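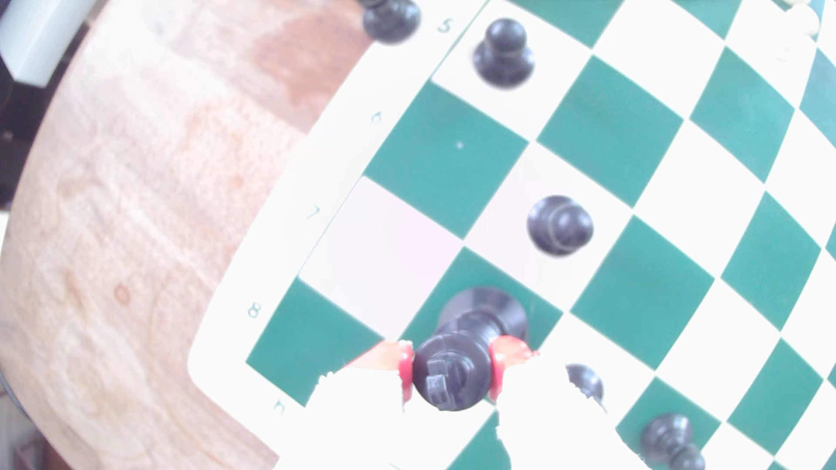
Speaker notes, Thu Lưu
Good practice for tabletop manipulation cells, May 5, 2024

Slide 1. Scope
Small grippers, light parts, a person within reach of the table. Industrial cells behind fences are out of scope. Say this early, the Janssen people will ask.

Slide 2. Write the task down first
One page per task. Start state, end state, what counts as a failed pick. A piece that tips over after release is a failure even if it lands on the correct square. At Virkia we had two operators scoring the same run differently for most of July. Read out the old wording, then the new one.

Slide 3. Grip rules
Set the force limit per object and record it with the run. Close on the body of the part, clear of its neighbors. Check finger pads every 100 cycles and log the check. Replace pads in pairs.

Slide 4. Resets
The operator's hand enters the work area only with the arm stopped and the stop confirmed on the panel. A pause in the program does not count as a stop. Repeat this line.

Slide 5. Lighting and exposure
Fix exposure before the first run. White housings close to the lens wash out and hide parts behind them. Matte covers help. Wakana has a short procedure for this, link is in the handout.

Slide 6. Records
Failed runs stay in the log. Of the first 33 runs in the Lanness trial, 5 had no end state recorded and could not be used. Show the blank form.

Questions. Skip slide 5 if short on time.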